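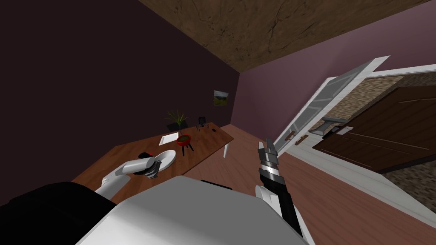 Bayu Raju pregunta si el paquete Ekar sirve para entrenar sin robot físico. Sí: todos los episodios son simulados.

## Contenido

- 1,406 episodios de manipulación bimanual sobre mesa
- Vista desde el torso y vista de pinza
- Objetos: plato o cuenco blanco, maceta, tarjeta roja

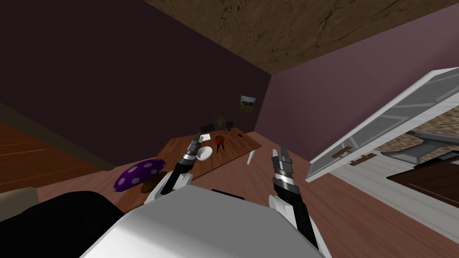

Según Rekha Solanki, la inclinación de la vista obliga a recalibrar; Mormont entrega los extrínsecos por episodio.

## Vista de pinza

Sincronizada con las articulaciones. Licencia para 6 puestos.
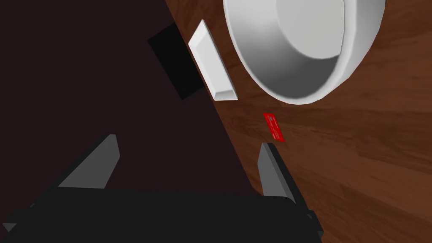 ¿Se puede filtrar por apertura de pinza?, plantea otro usuario. El índice incluye ese campo.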